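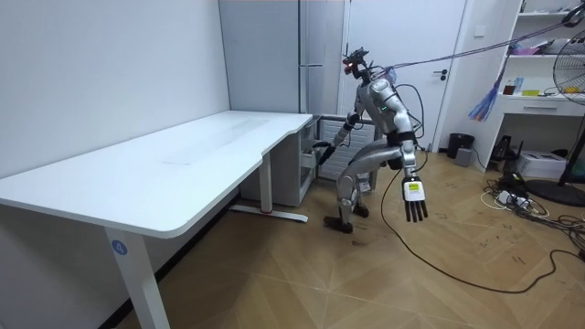
Where Did the Afternoon Go? Study Habits in Kaushik Hall
Omprakash Thakur
December

The assignment was to find a question about campus life and answer it with numbers. I wanted to know why people who say they study all afternoon get so little done, a group in which I hold a senior position.

I asked 20 students in Kaushik Hall to keep a log for 3 weeks. Each time they sat down to study they wrote down the start time, the course, and every interruption, including the ones they caused themselves. Some logs came back neat. One came back as a photo of a napkin, and I typed it up with the respect it deserved.

Altogether the logs held 1,255 entries. I sorted them by hand in a spreadsheet, a task I mostly did when I was supposed to be studying for Statistics.

The phone was the most common interruption, which will shock no one's parents. Second was food. Third was a category I had to name myself, "getting ready to study," and it covers sharpening pencils, picking a playlist, and in one memorable entry, washing a backpack. The median session ran 40 minutes before the first break. After that the entries get shorter and the handwriting gets worse.
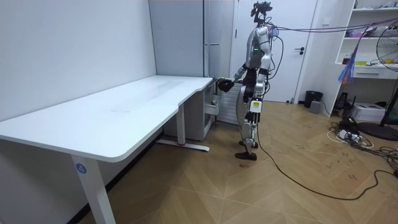
Did people who studied in the library do better than people who studied in their rooms?

Library sessions ran longer before the first break, but the same students also logged the walk over, the search for a seat, and the coffee afterward. Once that time was counted, the two groups ended up very close.

There are problems with all of this. People who agree to keep a log are probably more organized than people who don't, and keeping the log was itself an interruption. Two students admitted they filled in a whole week from memory, the night before it was due. I kept their entries but marked them, and left them out of the median.

I also planned to compare majors. The engineering students wrote so much less than everyone else that I dropped the idea - either they never get distracted or they were too distracted to write it down.

If I did this again, I would start after midterms and hand out paper logs only. The shared spreadsheet was a mistake, as people read each other's entries and began competing for the strangest excuse. The backpack, I now suspect, was part of that.

The blank log sheet and the full category list are in the appendix.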